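Lokwood two-arm simulator, six weeks in

Posted 2/4/21

Quick one, typing this between jobs. Been running the Lokwood sim package on the workshop PC, the two-arm version with the room builder, and a few people on the list asked if it's worth the money. Short answer, mostly yes. Longer answer below, sorry about the spelling.

What you get. A download, a licence key, a PDF manual of 135 pages (you will read maybe 17 of them). Paid $566 for the year, one seat. There's a cheaper hobby licence but it locks you to one arm and I wanted two. Horari do a similar thing and I had the trial of that back in November, so I'll compare where I can remember.

Install was fine. Slow. Left it going over lunch and it was done when I got back. Key didn't work the first go, had an extra space on the end from copying it out of the email. My fault, but the error just says "invalid" and that's no help to anyone.

First thing you do is pick a robot, then a room. Rooms get shuffled for you, and this is what I bought it for. Wall colours, floor, cabinet fronts, stuff on the table, all swapped about every time you hit reset. You can pin the bits you want to keep. Some combinations are ugly as anything. Doesn't matter, you want your program to cope with a kitchen it hasn't met before, and ugly ones are good for that.

Camera is the other big one. Default is a robot's-eye view looking out over the body, and there's a slider for how far it gets knocked off level. Crank it up and the whole room leans over. Made me a bit queasy the first day, then I stopped noticing.
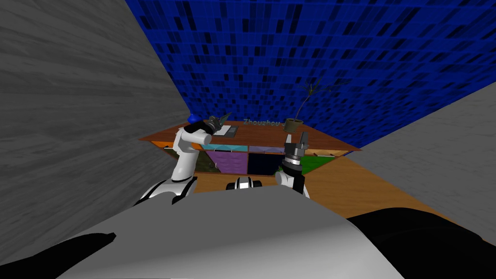

Arms move nicely. Joints stop where they should, no elbows going through the chest like I used to get on the Horari trial. You can put a different hand on each side, takes a couple of clicks, and I've been using that a lot. The plain two finger gripper is easy to drive. The multi-fingered one is fiddly and I still can't get it to pick up a thin flat item without shoving it along the table first. Might be me. Manual has half a page on it and half of that is a diagram.

Contact is so-so. Boxy things, great. Anything small and round wants to skate off. There's a friction setting burried under Advanced > Surfaces, bump it up a bit and things settle down. Why it isn't the default I don't know.

Textures. Look, they're OK. Wood tops have proper grain on them, tiles are good, some of the wall finishes are a bit odd and streaky. Plants look decent. If you're after showroom pictures to put in front of a client, go elsewhere, Vakwood's renderer is miles prettier. But you can't really drive arms in that so it's a different job.

Speed. My machine is 7 years old with a newer graphics card stuck in it. One room runs smooth. Four at once is a slideshow. The sales page says "runs on modest hardware" and I'd call that a stretch. Turn shadows off and it's better.

Stuff that bugged me:

Reset forgets your camera tilt about half the time. Have to set it again.

Undo only goes back one step. One!

Saving a room saves the colours but not where you'd moved things to. Lost a whole arvo's work to that. There's a seperate "save layout" button, different menu, go find it before you start.

The forum is dead quiet. Email support was good though, came back next morning with a real answer and a patch for the left arm calibration.

Bought mine through Odukoya, the reseller, and they threw in an hour of setup help over the phone. Take it if it's offered. Saved me a fair bit of mucking around with the key and the graphics settings, and they were happy to stay on the line while it loaded.

Would I renew? Think so. Price stings for one seat. But I've tested more grabs in six weeks than I'd have done on the bench in half a year, and haven't busted a single gripper. If you only need one arm get the hobby licence and put up with the watermark. If you need it pretty, don't bother.

Will add a bit more once I've tried the new hand they're meant to be releasing. Ask in the comments if I've missed something, I check them most nights.

We use cookies to remember your settings and count visits. By continuing to browse you agree to our cookie policy. Accept Manage preferences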